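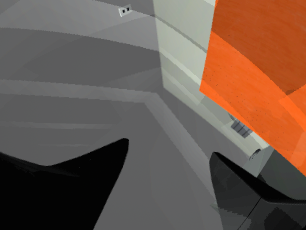 I finished the smuggler's route in Galbraith last night, a bit after one in the morning, with 1197 marks in the purse and no horse. Both of those need explaining, so I'm writing it up while I still remember what I did.

For anyone who hasn't played it, Galbraith is a trading and fighting game set along one long river. You start at Jiltbridge with a leaky boat, a short sword and a debt. Most people pay the debt off by hauling grain up to the mill towns and wool back down again. It works and it's safe, but it takes ages, and the combat skills hardly move because you never meet anyone worth fighting.

The smuggler's route goes the other way. You head downriver to Dultano, buy salt in the back market after dark, and carry it overland to Brasa, where the tax on salt is so high that the innkeepers will pay nearly anything for it. The catch is the road. There are 47 patrol markers on the overland map and any of them can be active on a given night. If you're stopped with salt in your packs you lose the lot and pay a fine on top.

I did it three times before it came off. The first time I took the horse, as every guide says you should, and was caught before the second ford. The horse doubles what you can carry, but it also makes you visible from the ridge, and the ridge is where most of the patrols sit. The second time I went on foot but left Dultano too late and got caught by daylight on the open moor. I lost 771 marks in one go and very nearly went back to grain.

What worked was selling the horse in Dultano and spending the money on Quiet Step. It's a second-tier skill in the Wayfarer line, and I'd always skipped it because the description makes it sound like something for archers. It cuts the distance at which guards notice you while you're off the road. It does nothing at all on the road, so you have to stick to the heather and accept that stamina drains faster. I carried bread and nothing else. Bread is poor value for stamina compared with stew, but it stacks, and pack space matters more once the horse is gone.

I also moved two points out of Parry and into Barter. This felt wrong, but if a patrol does catch you then Parry won't save you anyway, as they come in fours and one of them always has a crossbow. Barter adds to the price at every single sale. With it raised, the innkeeper by the north gate in Brasa took most of my salt, and the one opposite the chandler took the rest. Don't sell it all in one place. The price drops with every sack and takes a few days to recover.

One thing I got wrong in an earlier post: I said the toll keeper at the old bridge would let you through for a bribe. He will, but only if you've done his errand with the eel traps first. If you haven't, he takes the money and calls the guard. Sorry to anyone who tried it on my say-so. I've corrected the old post.

The debt is now cleared, with enough over to buy a proper boat, though I haven't decided which. The flat-bottomed one carries more and can get up the side streams in summer. The cutter is much faster and has a locker that customs men don't search, which would make the Dultano run possible by water – at least as far as the weir. I'm leaning towards the cutter, but it needs a crew of two and I've only ever played this solo.

There was a patch in April that was supposed to fix the salt prices. As far as I can tell it only changed them in Jiltbridge, where hardly anyone buys salt in the first place. If they do get round to Brasa the whole route will be worth a lot less, so I plan to make a few more trips this week and put the money into warehouse space.

Next time I'll go through the boat upgrades, and the eel trap errand, as a couple of people have asked where the last trap is. It's under the jetty on the far bank – you have to go at low water.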